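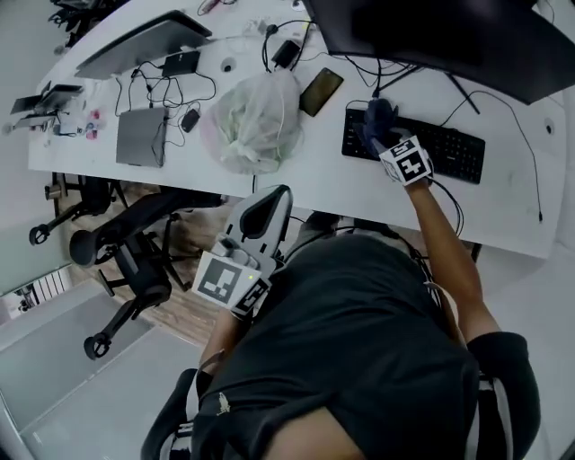 The long white desk in the Grestham study will be cleared each Tuesday, effective this week. Margit Virág and I share the desk, and the cables have been the principal difficulty. Adapters and cords are to be routed through the two round grommet holes – the keyboard cable first. Laptops are to be closed when not in use. Plastic bags go to the kitchen drawer.

A cable tray, 73 centimeters long, has been ordered from Lambrechts. Installation is planned for December. Both office chairs will remain where they are.

Hajnalka Virág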